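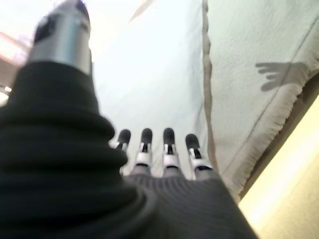
Can a robot make a bed yet, for real? We run a small rental, 16 rooms, and changeover mornings are killing us. Towels I can live with. It's the beds. Sales guy from Pelora keeps telling me the hand is the hard part and the hand is solved, four fingers and a thumb, soft black tips, fine. OK but fingers next to a towel with a fringe on it is not a made bed. Has anyone used one on real bedding, with throws and the silly cushions? Not a demo. Budget is not huge. Need to decide by November.

Search all topics Go

komow_linens

Short answer no. Longer answer, sort of. We had a Steson unit on trial for 2 months. Flat sheets were OK if the bed was stripped and you could get at it from both sides. Pillows it could move but not plump. Anything with tassels, forget it, they snag or get dragged under.
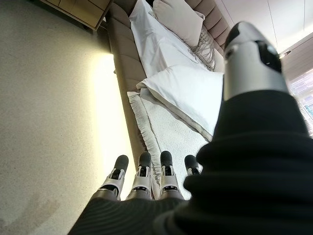 Also ask how it deals with soft stuff on top of soft stuff. Ours couldn't tell a throw from the duvet half the time and pulled both. A person does a room in 10 minutes. Ours took most of the morning on one, and somebody had to stand there anyway.

sunnyside384

Disagree a bit with the above. Corners are the thing to test. If it can pinch one corner of a duvet and lift without loosing it, you're most of the way to a pull-up.
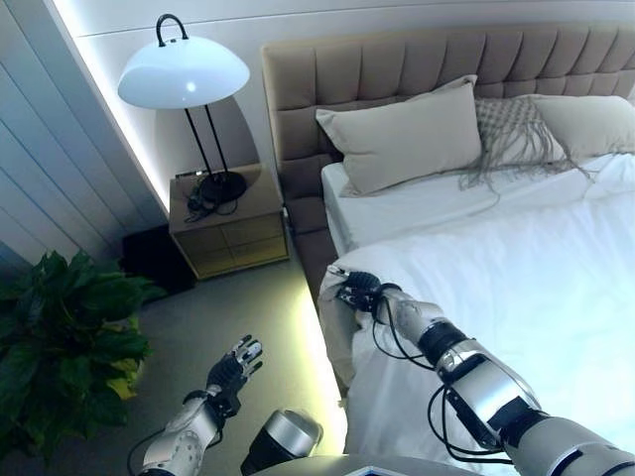
What you want to know is what the other hand does meanwhile. Duvets need two hands. Most of what I've seen is one hand working and one waiting. Then it has to walk round the foot of the bed, past whatever you keep there, and start over on teh far side.
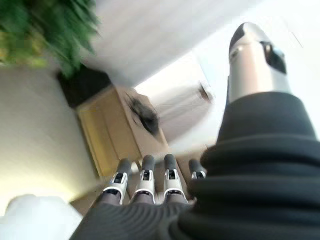

Measure the gap between the bed and the nightstand, ours was to tight and we ended up moving furniture in every room. Lamps and plants too. I'd wait a year and spend the money on a second dryer.

Pelora or Sun, by the way? Sun was cheaper when I asked.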